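홈 강의소개 주차별자료 과제제출 질문게시판 로그인

생활 속의 색채 4주차 강의 노트: 파란색은 왜 늘 늦게 오는가

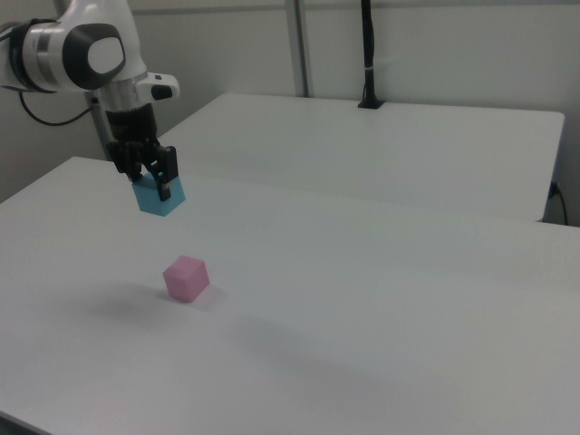 1. 지난 시간 이어서

지난주에 빨강 이야기를 하다가 시간이 모자라서 급하게 끊었죠. 코치닐 쪽은 읽기 자료에 다 있으니까 그걸로 대신하고, 오늘은 제가 제일 좋아하는 파랑으로 바로 들어갑니다. 수업 끝나고 몇 분이 "선생님은 왜 맨날 파란 옷만 입으세요?" 하고 물어보셨는데, 네, 그냥 좋아해서 그렇습니다. 학부 때부터 그랬어요.

먼저 좀 이상한 사실 하나. 하늘도 파랗고 바다도 파란데, 손에 쥐고 빻아서 칠할 수 있는 파랑은 옛날 사람들에게 정말 귀했습니다. 빨간 흙, 노란 흙은 세계 여기저기에서 나와요. 숯은 불만 피우면 생기고요. 그래서 구석기 동굴 벽화를 보면 빨강, 노랑, 검정이 주로 나오고 파랑은 거의 안 보입니다. 파란 돌이 없었던 건 아닌데, 흔하지도 않고 갈아 놓으면 색이 허옇게 죽는 것도 많아요.

2. 이집트 블루

그래서 사람이 만들기 시작합니다. 이집트 블루는 모래(규사), 석회, 구리 성분에 알칼리를 조금 섞어서 높은 온도로 구운 안료예요. 합성 안료 가운데 아주 이른 것으로 꼽힙니다. 시험에 재료 이름을 낼 거니까 외워 두세요. 구리가 색을 내고, 규사가 뼈대를 만든다고 기억하면 편합니다.

구운 덩어리를 곱게 갈면 색이 연해지고, 굵게 갈면 진해져요. 이 '입자 크기' 이야기는 뒤에도 계속 나옵니다. 저는 처음에 이걸 모르고 무조건 곱게 갈면 좋은 줄 알았어요. 팔만 아프고 색은 다 날아가고!

3. 청금석과 울트라마린

중세 유럽 그림에서 성모의 옷이 파란 이유, 들어 보셨을 거예요. 오늘날의 아프가니스탄 바다흐샨에서 캔 청금석을 바다 건너 가져왔기 때문에 '바다 너머'라는 뜻의 이름이 붙었습니다. 값이 워낙 비싸서 주문 계약서에 어느 부분을 어떤 등급의 파랑으로 칠할지 적어 두는 경우도 있었고요.

그런데 이 돌은 그냥 갈면 회색이 됩니다. 흰 방해석과 황철석이 같이 들어 있거든요. 그래서 가루를 송진, 밀랍, 기름과 섞어 반죽한 다음 잿물 속에서 주물러서 파란 입자만 빼냅니다. 처음 빠져나오는 게 가장 좋은 색이고 뒤로 갈수록 흐려져요. 마지막에 나오는 회색빛 도는 것도 버리지 않고 '울트라마린 애시'라는 이름으로 썼습니다. 저는 이 애시 색이 오히려 더 예쁘더라고요(동의하는 사람을 별로 못 만났습니다).

1820년대 후반에 합성 울트라마린이 나오면서 가격이 뚝 떨어집니다. 이때부터 화가들이 파랑을 넓게, 아낌없이 쓸 수 있게 되죠.

4. 프러시안 블루

18세기 초 베를린에서 우연히 나온 색입니다. 빨간 안료를 만들려던 사람이 오염된 알칼리를 썼다가 진한 파랑을 얻었다는 이야기가 전해져요. 정확한 연도는 자료마다 조금씩 다르니 시험에는 안 냅니다. 걱정 마세요.

이 색이 일본으로 건너가서 호쿠사이의 파도에 쓰인 건 다들 아실 테고, 청사진(블루프린트)의 그 파랑도 같은 계열입니다. 철염을 바른 종이에 빛을 쬐고 물로 씻으면 파랗게 남는 방식, 시아노타입이라고 하죠. 8월 계절학기에 이걸로 야외 실습을 하는데 해가 세서 정말 잘 나와요. 관심 있는 분은 미리 말씀해 주세요.

5. 쪽빛, 그러니까 인디고

여기서부터는 안료가 아니라 염료입니다. 안료는 녹지 않는 가루고, 염료는 보통 녹아서 섬유로 들어가요. 그런데 인디고는 좀 까다로워서 그대로는 물에 안 녹습니다. 발효나 환원 과정을 거쳐 녹는 상태로 바꾼 다음 천을 담그고, 꺼내서 공기를 만나게 하면 노르스름한 초록에서 파랑으로 변합니다. 처음 보면 다들 소리를 질러요. 저도 매년 봅니다만 매년 좋습니다.

진한 색을 원하면 한 번에 오래 담그지 말고 여러 번 담갔다 꺼내세요. 작년에 제가 시범으로 만든 천은 9번 담근 것입니다. 연구실 문에 걸려 있으니 오며 가며 보셔도 됩니다. 만지셔도 되는데 손에 조금 묻습니다.

6. '하늘색'이라는 말

우리말에서는 하늘색과 파란색을 따로 부르는 게 자연스럽죠. 러시아어에도 밝은 파랑과 어두운 파랑을 가리키는 기본 색이름이 따로 있습니다. 반대로 '푸르다'는 풀에도 쓰고 바다에도 써요. 신호등 초록불을 파란불이라고 하는 것도 그렇고요. 언어가 색 지각을 어디까지 바꾸느냐는 아직도 논쟁 중인데, 이건 7주차에 Debora Sanna 선생님이 특강으로 다뤄 주실 거라 오늘은 여기까지만 할게요.

7. 다음 주까지 할 일

- 집이나 동네에서 파란 물건을 15개 찾아서 색이름을 붙여 오세요. '파란색', '하늘색'만 쓰면 안 되고, 본인이 지은 이름도 괜찮습니다.
- 그 물건들을 밝은 것부터 어두운 것까지 한 줄로 정리해 보세요. 낮에 한 번, 밤에 전등 아래서 한 번. 순서가 바뀌는 게 있으면 표시해 두시고요.
- 읽기 자료 가운데 울트라마린 부분만 먼저 읽어 오시면 됩니다.

물감은 따로 안 사셔도 돼요. 실습실에 Pukura 수채 세트가 있습니다. 붓은 개인 것을 가져오시고, 앞치마도 꼭 챙기세요. 프러시안 블루는 옷에 묻으면 잘 안 빠집니다.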